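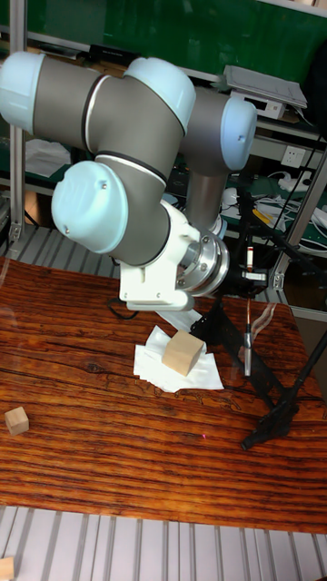 The arm over the big wooden table, with the probe stand on the right and two of our wooden blocks.

Helpers wanted for the Skultham shared workshop arm build

We are looking for a few friendly, patient people to join us in building and training (in the sense of coaxing, pleading and trying again) a robot arm in the shared workshop at Skultham. If you have ever taken apart a printer just to see how the paper gets through it, or if you have a half-finished project on a shelf at home that you still talk about with affection, then you are very likely the sort of person we would love to hear from!

The project goes by the name of Justia, and the idea behind it is simple enough to explain over a cup of coffee, even if doing it has kept us busy since June. We want an arm that can find a wooden block on a table, work out how big it is and how it is leaning, touch it gently in the right place and leave it where it was. Once it can do that well, we would like it to help with small jobs for the rest of the workshop, such as checking that a batch of parts has been cut square. We are a good way from that, and we would rather be honest about it now than have you turn up expecting a finished machine.

The arm has six joints, and at the moment it carries a white bracket with a round metal flange bolted to it. The flange is where the new hand will go. We have a design for one, which we call the Bakos hand, and it exists so far as a drawing and a box of parts. Somebody with an eye for small mechanical things would be very welcome on this side of the work.

The blocks come in different sizes, and we set them up in all sorts of ways. Sometimes one stands on the bare wood, and sometimes it sits at a tilt on a heap of crumpled paper napkins, which makes a surprisingly tricky perch. Our log has 2,538 trials in it so far, and 476 of those still need someone to go through them and write down what went wrong. It is slow work, but pleasant in company, and there is usually cake.

Who we need

Two people for the hand. You should be comfortable with a file, a drill and small screws. You do not need to have built a robot before. Most of us hadn't.

One person for wiring. There is a fair tangle of cables at the back of the bench and we would dearly like it labeled and tidied before we add more to it.

One or two people for the software we call Vellema, which keeps the log and tells the arm where to go. Some Python will help a lot. If you are still learning, please say so and come anyway, as we can sit you beside someone who has been at it longer.

Two or three people to run trials. This means setting out blocks, watching the arm, keeping a hand near the stop button and writing notes in a clear hand. It suits anyone who is steady and doesn't mind doing the same thing many times over.

What we ask

One evening a week is plenty, and if you can only manage every other week, do write anyway and we will see what can be worked out. Everyone does the short safety session before going near the arm while it is powered. Long hair tied back, no dangling sleeves or scarves, closed shoes. You need to be 16 or older, and anyone under 18 should bring a signed note from a parent or guardian.

What you get

These are unpaid places, I'm afraid. You will get a workshop key after your first month, free use of the hand tools and the drill press, and a monthly materials allowance of $68 toward your own projects. Your name goes on the build notes too, if you would like it there.

How to apply

Drop a letter in the Justia box at the workshop, bench 66, or hand it in at the front desk. Tell us a little about yourself, which of the jobs above appeals to you and which evenings you are free. There is no form, and a page is fine. If you have made something you are fond of, please tell us about that as well, whatever it is. One of our best helpers wrote to us mainly about a birdhouse.

Please get your letter to us by 12/25/18. We know that is Christmas Day, so the box will stay out for a few days afterward, and we will reply to everybody who writes.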